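We use cookies to remember your settings. Accept | Manage preferences

Filed under: Course Materials > Automation Planning

Unit 8: Budgeting for a Small Robot Cell

Read this before the planning exercise. Bring your draft budget sheet to class.

Start with the task list. Write down every object the arm will have to pick up and what it has to do with each one. The gripper is chosen from that list, and the arm is chosen after the gripper. Students who start with the arm usually end up paying for reach they don't use.

In the Barkden case, the buyer wanted household items handled on an ordinary table. Two suppliers quoted, Flendadov and Buredden. The Flendadov quote was lower but left out the fingers, the wrist camera and the mounting plate. With those added, the gap was almost 9 percent, in favor of Buredden.

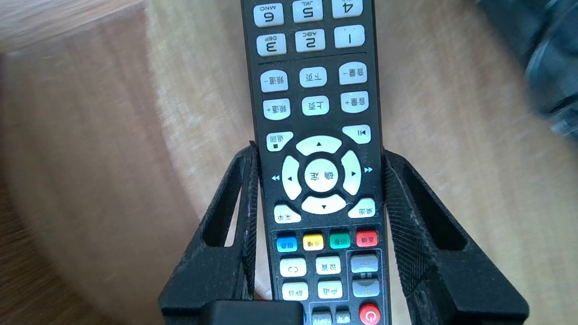 Fingers are a wearing part and belong on the consumables line. Price at least one spare pair with the first order. Ask how long a replacement takes to arrive and whether the grip surface can be changed without buying the whole finger. Barkden's first spare pair took 17 days, and the cell stood idle for most of that.

Test objects also need a line. They get scratched, dropped and lost. Buy duplicates of anything that may go out of production, and keep one of each in a drawer for comparison.

Lines most often missing from student budgets:
- cables and cable guides
- table and lighting
- operator training
- storage for recorded data
- shipping and return freight

Service contracts: compare the second-year price, not the first. Sisodia's planning sheet has a column for this. Leave it blank if the supplier won't give a figure, and note the date you asked.

Draft budgets are due in February. Use the course template and show where each price came from.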